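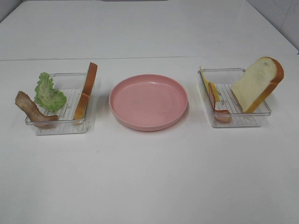
We use cookies to remember your settings and to count visits. Accept all | Manage choices

The sandwich test

By Toon Brouwer
Sunday, July 2, 2023

I have been to a fair number of robot open days, and I have learned to look at the table before I look at the machine. The machine will be handsome and the people beside it will be friendly. What the table tells you is how much of the world has been tidied away so that the machine can cope with what is left.

The open day at Henetti was well run. There was parking, there was coffee, and there were 28 of us on the afternoon tour, most of us from small catering firms, a few from care homes, one man who said he was there for the building. We were taken past the offices and into a bright room where the company was showing what it calls Wekis, the software that drives its kitchen arm. The job for the day was to make a sandwich.

I should say that I wanted to like it. I spent years behind a counter before I wrote about them, and I do not think there is anything noble in buttering bread at five in the morning. If a machine can take that job and do it well, let it. My quarrel is with the word "well", and with how loosely it gets used when visitors are in the room.

The ingredients were play food. Bread, lettuce, cheese and meat, all of it the sort of thing you would find in a toy kitchen, set out in two clear plastic trays with a pink plate between them. Our guide was open about this and said real food would come later. I have no complaint about using toys to practise. Children do it. But a toy lettuce leaf is the same leaf every time. It doesn't go limp, it doesn't stick to its neighbour, and it doesn't come with a slug. Anyone who has opened a box of lettuce in December knows that most of the work lies in deciding which bits you are willing to serve.

Then there is the way things were laid out. The slices were leaning up against the sides of their trays, with a good part of the bread standing clear of the rim. A gripper with two fingers likes that very much. It can come down from above and close on something that is already half offered to it. Bread in a kitchen lies flat, in a stack, in a bag, and the top slice is usually stuck to the one beneath. I asked whether the arm could take a slice from a flat pile. The reply was that flat piles were "on the roadmap". I have been hearing about that roadmap from one firm or another for a long time, and it must by now be a very large sheet of paper.

Bread goes down first, then the leaf, then the meat. That is a perfectly sensible order and it is how I would do it, leaving out the butter, which the demonstration also left out. Butter is soft or hard depending on the morning, and you feel it through the knife. Mayonnaise is worse. Take away everything that spreads, drips or crumbles and you have turned making a sandwich into stacking, and stacking is a thing that factory machines have done for decades.
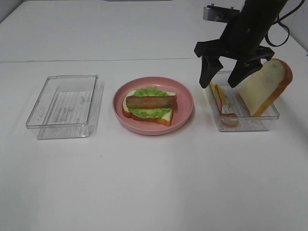
The people around me were generous, as people on tours are. When a machine does something that we do with our own hands, we fill in the rest for it. We see it reach over a tray and we think it has decided it fancies some cheese. A woman next to me whispered "good boy" to it, and I understood why. The fingers open, the arm hangs there, and there is something hopeful about it. None of that has any bearing on whether you should sign a lease.

So let me talk about the lease. The brochure we were handed says one arm can take on up to six hours of preparation a day. It doesn't say preparation of what, or who fills the trays. I asked that too. Somebody has to lay out each ingredient where the arm can get at it, and afterwards somebody has to wipe everything down, and I would like to see those minutes written in the same column as the minutes saved. Our guide told me, quite pleasantly, that this would vary from site to site. I'm sure it would. I would still have liked one site.

Two years ago I went to a similar afternoon at Boyer, where the task was folding napkins. The napkins were starched like card. Everybody clapped. A café owner I know took one of those arms on trial and sent it back when his ordinary napkins arrived from the laundry. He bears no grudge and says it was good company. Taketti, who make dull conveyor toasters and never invite anyone anywhere, have sold him two machines in the same period.

I am told that I am unfair to the engineers, and perhaps I am. Picking up a thin, curled thing without crushing it or dropping it is hard, and the people who work on it know far more about the difficulty than I do. Talk to them by the coffee urn and they will tell you frankly what goes wrong. It was one of the Henetti engineers who brought up wet hands and condensation before I could, and she was more interesting on the subject than anything said from the front of the room. I would have paid to hear her give the tour.

My objection is to the gap between her and the brochure. If the sales side had said, we are teaching an arm to handle toy food and it is slow going, I would have gone home with nothing but respect. Instead the sheet in my bag talks about "kitchen-ready automation", and a care home manager on my tour was plainly working out which of her morning staff she could do without.

I would ask her to wait. Ask Henetti for a morning in her own kitchen, with her own bread, in its bag, and a tub of egg mayonnaise. Let the arm start when her staff start. If they agree to that, I will happily go along and watch, and I'll eat whatever ends up on the plate.

Recent items
Why the self-checkout still needs Sheila
Boyer and the starched napkin
A kind word for the conveyor toaster
What I asked the dishwasher salesman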